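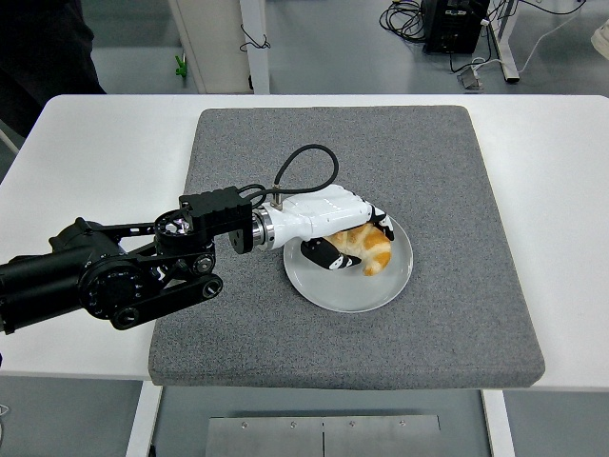

可颂隔夜怎么吃:复热、装盘和那块毛毡垫

更新于2020年12月9日,星期三

关于隔夜可颂,网上的说法多到互相打架。有人说喷水再烤能"满血复活",有人说微波十秒就够,还有人坚持要裹湿纸巾。我都试过,大部分不值得再试一遍。下面写的是我自己留下来的做法,适用于常见的黄油可颂,夹馅的、抹了杏仁膏的另算,放在最后讲。

先说一个前提:隔夜的可颂不会变回刚出炉的样子。谁说能,你可以先怀疑他是不是在卖烤箱。我们能争取到的只是外皮重新发脆、里面不发韧、黄油味回来一部分。以这个标准来看,普通家用烤箱完全够用。

一、先判断它值不值得烤

拿起来捏一下侧面。表皮软了但能慢慢弹回来,可以烤。捏下去一个坑不动,多半是在冰箱冷藏室里待过,烤完外面脆,里面还是像放久的吐司。这种我会切开做面包布丁,不再跟它较劲。

翻过来看底部。底部颜色已经很深的,复热时间要减,下面垫一层烘焙纸,别直接放在烤盘上。

也有店家说自己的可颂"三天内风味不变"。我常去的Albers面包店,纸袋上就印着类似的话。我的经验是当天和第二天之间差别很明显,第三天再吃主要是因为舍不得扔。

二、复热

烤箱预热到160度。注意是真的预热完,很多烤箱指示灯灭得很早,里面的温度还差一截。我那台Skeveo小烤箱就是这样,灯灭之后我会再等一会儿。不信的话放一个炉内温度计进去看,比看说明书有用。

可颂放在中层,不盖锡纸,烤四分钟。到时间先看尖角,两头最薄,焦得最快。尖角颜色没有变深,可以再加一分钟;已经变深了就停,哪怕中间摸着还不够热。

要不要喷水?食谱里几乎都写要喷。我隔着几周对比过几回,喷了水的那只外皮脆得晚,而且容易起一层发硬的壳,咬下去是"咔"的一声,没有那种往下掉渣的酥。如果面包已经很干,可以在烤箱里另放一小碗热水,别往可颂身上喷。

微波炉我不推荐。热得是快,端出来也确实软,可是过一会儿就开始发韧,外皮一点声音都没有。赶时间的话,凉着吃都比这样强。

空气炸锅可以用,温度降到150度,时间缩短,中途拉出来看一眼。风大,轻的碎皮会被吹起来,贴到加热管上就有焦味。Grorau那种带玻璃窗的款式好像就是冲着这个问题设计的,但油雾很快会把窗糊住,最后还是得拉开看。为这扇窗多花钱,我觉得不必。

三、出炉之后别急着放盘子

这一步很多教程一句带过,可我觉得比喷不喷水要紧得多。刚烤好的可颂还在往外冒水汽,直接搁在冷瓷盘上,底部很快就潮了,前面白忙。

先放在网架上晾两分钟。没有网架,架在两根筷子上也行,样子难看一点。晾到手能拿稳、底部摸着不潮,再装盘。

如果你想把盘子提前摆好,那就让它空着在桌上等。可以把盘子在烤箱余温里暖一下,温热即可,别烫。 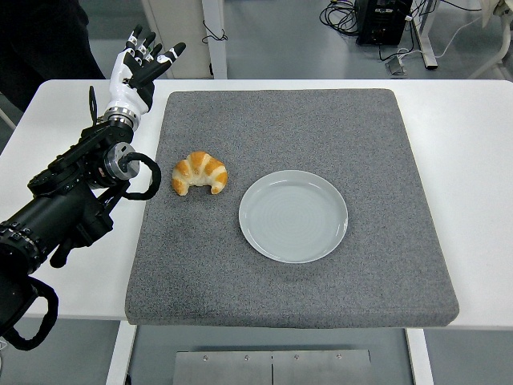 盘子选浅的,带一圈矮边。碎皮掉得到处都是,完全平的板子兜不住,深盘又会把热气闷在底下。颜色倒没什么讲究,网上说深色盘子"衬得金黄",吃的时候谁也不会盯着看。白的、浅灰的都好,掉了多少渣一目了然,收拾起来也快。

盘子的大小,以可颂横着放进去两边还有余地为准。太小的话两个尖角会搭在盘沿上,一碰就断。

拿的时候从上方轻轻拢住,手指落在两侧,力气别集中在一点。最酥的那几层就在顶上,用拇指一按就塌。夹子也一样,带锯齿的那种会把皮整片扯下来。要夹就用平头的,夹住中段,不要去夹尖角。

四、垫子:用毛毡还是不用

我本来对餐桌上铺毛毡很有意见。毛毡吸味、吸油、粘碎屑,哪一条都不适合吃早饭。后来还是用了,原因很普通:白桌面怕刮,盘子拖来拖去会留下印子,声音也刺耳。毛毡在这一点上确实比硅胶垫安静,盘子也不打滑。

我买的是Veratwood的,118元,页面上写着"防油防污"。防油我持保留意见。一小片沾了黄油的碎皮在上面待久了,照样有印子,只是杂色的灰毡看不太出来。如果你在意这个,别买纯色浅毡,买带斑点的灰色,藏得住。

挑尺寸的时候量一下桌子的进深。垫子前沿要是伸出桌边,坐下来袖子容易带到,连盘子一起拽。大一点没关系,往里推,让前沿和桌边对齐,或者退进去一点。我看很多人喜欢让它垂一截出来,说是好看,我只觉得早晚要出事。

两条使用习惯:

可颂不要直接放在毛毡上。拍照可以,吃之前就免了。绒面会往底部粘纤维,油也会印下去。一定要临时放,垫张烘焙纸。

热盘子和热烤盘不要往上搁。卖家写"耐热"的,一般不告诉你耐多少度。暖过的盘子可以,刚出炉的铁盘请放到别处去。

五、清理毛毡

碎屑别用手掌抹。越抹越往里钻,黄油也跟着进去。先把垫子拿到水池边,竖起来拍背面,大部分会自己掉下来。剩下的用粘毛滚筒走一遍,同一个方向滚,来回滚容易起球。

油印要趁早处理。撒一点玉米淀粉,放一晚上,第二天刷掉,多数能淡下去。小苏打也有人推荐,我用下来没看出比淀粉好在哪里,还容易留白。洗洁精只在实在不行时用,稀释后点在印子上,用干布吸,不要搓。

机洗我不敢劝你。标签上写可以机洗的那块,我洗过一次,边角翘起来,压了好几天书也没完全压平。

六、几个常被问到的情况

冷冻的可颂:不用解冻,直接进烤箱,温度不变,时间翻一倍左右,照样看尖角。网上有人主张前一晚拿到冷藏室慢慢化,我试出来的结果是皮更软、芯更韧,不明白图什么。冷冻前一定要密封好,冰箱味进去了烤不掉。

夹火腿芝士的:温度降到150度,时间拉长,不然外面好了里面还是凉的。怀疑里面没热透,就插一把小刀进去停几秒,拔出来摸刀尖。常温放过夜的夹肉可颂我不吃,也不建议靠烤来"救"。

杏仁可颂:表面有糖粉和杏仁片,容易糊,前半程可以松松盖一张锡纸。它本来就是拿隔夜可颂做的点心,放到第二天没那么可惜。

一次热好几只:彼此隔开,别挨着。挨着的那一面不会脆,而且撕开时总有一只要掉皮。家里烤箱小就分批来,先吃的人先吃。

配什么喝随意。唯一想说的是果酱别提前抹上去,抹了再等咖啡,等咖啡好了,那一面已经塌了。放在旁边的小碟里,吃一口抹一口就行。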